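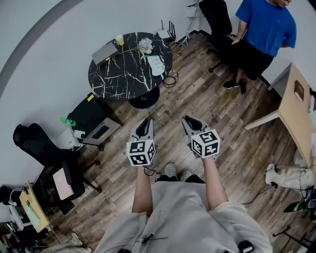 Looking after the hand grippers

Last updated 2018-08-11

The Skestine pair is back on the job after its September-to-now run of sulking, and the Etside office has asked for the upkeep notes in one place. Fine.

Start with the cubes. Each gripper carries a white one covered in black square markers, and the tracking software believes whatever they tell it. Wipe them with a dry cloth. Do not use the kitchen spray, which took the black off a face in one go and cost us a reprint from Orkov. If a cube has any wobble, nip up the screw underneath and redo the calibration, all 30 poses of it. Yes, all of them. It can tell.

Next, the jaws. Open and close each one 200 times at the start of a week and listen. A click is grit. A grinding colour of noise (you'll know it) means the slide wants grease, a dab the size of a lentil. Past 2000 cycles the jaw pads get swapped, even if they look all right to you.

Cables get their own paragraph, having earned it. Leave slack at the wrist, check the plug before you blame the software, and coil anything you're not using away from where people walk.

Kocsis has promised 2 spare cubes. They promised them last time as well.

Shares 2 | Comments 30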